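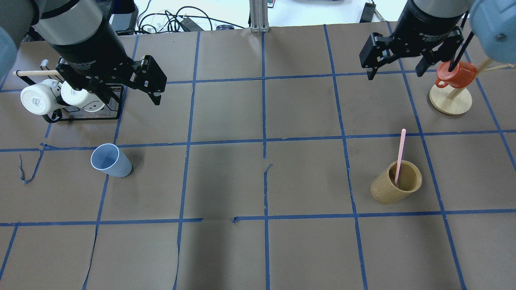
Photo: Keerthana Marar

I have been meaning to write about the mugs for weeks now, and every time I sit down to it I end up making tea in one and forgetting what I was going to say. So, with the kettle firmly off, let me try.

For anyone new, I spend a good part of my week teaching a pair of robot arms to do small household things. The way we do it at Prallelholm is by remote control. I sit in a chair with a pair of hand controllers, I move my hands, and the arms move theirs. The computer keeps a record of everything, and later on it tries to learn the job from all my attempts. My mum thinks this is the funniest thing she has ever heard. She spent years trying to get me to put the cups away, and now I do it for a living, over and over, with someone else's hands.

The job at the moment is hanging cups. There's a black wire rack with a wooden dowel along the top, and a little wooden mug tree, and a motley collection of cups to go on them. White ceramic mugs, a small red plastic one, a light blue plastic one. There's a bamboo cup too, which has a pink plastic stick standing in it.

My favourite is the red one, and it's also the one that has caused me the most grief. It weighs next to nothing and its handle is a tiny loop, so if you come at it even slightly crooked it scoots off the peg and you have to start again. The white mugs are heavier and far more forgiving. You can nudge them and they mostly stay where they were. I used to do the mugs first to warm up, until Muthu Raju pointed out that I was always fresh for the easy ones and tired for the hard one, and that it showed in the recordings. He was right, which was annoying before lunch.

The hardest thing to get used to was not feeling anything. When you hang up a cup in your own kitchen, you don't look at the hook much, do you? You sort of wave the handle about until it catches, and your fingers tell you when it has. With the controllers there's none of that. You have to watch for it. I've learned to look at how the cup swings when I ease off, and to go down a little before I open the gripper, and to open it slowly. In my first week I let go too early so often that Keerthana put a folded towel under my chair with a note saying it was for the cups. (It was for me to kneel on while I picked them up. She is very kind.)

The blue tape is worth a mention, because people always ask. We cover the table in brown paper and tape it off in squares, so that we can start the cups in a different square each time. If you always put the blue cup in the same place, the robot gets very good at fetching a cup from that place and hopeless everywhere else. So it gets moved, and it gets tipped on its side, and turned to face this way and that. I laid the tape myself and I'd like to say I did it with a ruler. The lines wander a bit and there are gaps in the middle, and one strip over on the left has curled right up into a squiggle. I keep promising to redo it. It's on the list under "oil the chair".

We've been asked for 1,000 good runs by December, and as of this morning we have 543. A good run means no drops and no long dithering, and the dithering is where I come undone. I like to hover. I get the gripper lovely and close and then I hang there, thinking it over, and of course the robot learns to hover as well. Muthu played one of its own attempts back to me and it stopped above the tree for a good five seconds, exactly the way I do. It was like hearing your own laugh on an answering machine.

Anyway, I've been practising going straight in. I do three slow breaths, hands on the controllers, then off we go. Some afternoons it feels nearly like my own arms, and I reach for my real cup afterwards and go at it far too carefully, as though it might fall off the desk.

Next up is drawers, I'm told. I'll write about those when I've calmed down.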